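Paddle brushes: cleaning and upright storage

From the Brencombe household notes, winter issue. Text by Siiri Paju.

Several readers wrote in after the June issue to ask why the entry on combs said nothing on paddle brushes. They were left out for length. The method below covers the flat, broad-headed type with a wooden body and separate pins. It does not cover boar bristle or vented plastic brushes, which need different treatment.

Cleaning

Remove hair dry, before any water is used. Slide the tail of a comb under the mat at the handle end and lift along the rows towards the tip. Cut long strands across the head with small scissors if they will not lift. Pulling at them sideways bends the pins.

Mix one teaspoon of mild shampoo into a bowl of lukewarm water. Dip an old toothbrush, shake it once and work between the rows. The wood should be wiped with a damp cloth and never left to soak. If the head has a rubber cushion with a vent hole, keep the hole clear of the water, as liquid inside the cushion takes days to come out.

Wipe off the soap with a second cloth and lay the brush pins down on a towel overnight. Do not use a hairdryer or a radiator. Both open the grain, and glued cushions can lift at the edge.

Storage

A brush kept in a drawer collects dust and fluff at the base of the pins. Standing it on its handle keeps the pins off other things and lets air reach both sides of the head. A mesh pen holder does this well and takes up little room on a shelf.
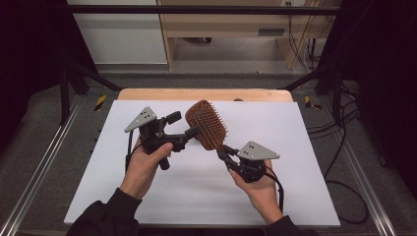
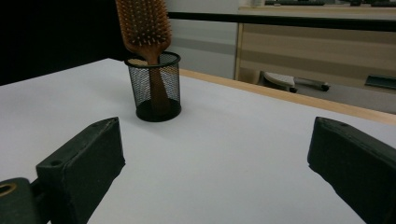
Three points on choosing a holder. The base should be flat and wider than the brush handle is thick by a good margin, or the weight of the head will tip it. The wall should come up to at least half the length of the handle. The rim should be smooth: run a finger round the inside before buying, as cheap mesh sometimes has a wire end standing out where the seam meets the rim, and this scratches varnish.

Mesh is preferred to a solid cup. Water left on the handle runs down and has somewhere to go, and loose hair at the bottom can be seen and tipped out. If a solid cup is all there is, put a folded square of kitchen paper in the base and change it weekly.

One brush per holder. Two paddle heads side by side lock pins, and the holder comes up with the first brush that is lifted.

Our trial covered 11 brushes kept by members over one winter, some in drawers and some upright. Tarmo Baranauskienė weighed the fluff taken from each at the end. The upright group gave less in every case but one, which stood next to a tumble dryer. The full table is in the printed issue.

Oiling

Bare wooden handles may be given a thin coat of food-grade mineral oil twice a year. Varnished handles do not need it. Rub in with a lint-free cloth, wait an hour, then wipe off all that remains. Keep the oil away from the cushion.

Questions on combs and brushes should go to Siiri Paju at the usual address. The spring issue covers clothes brushes and lint rollers.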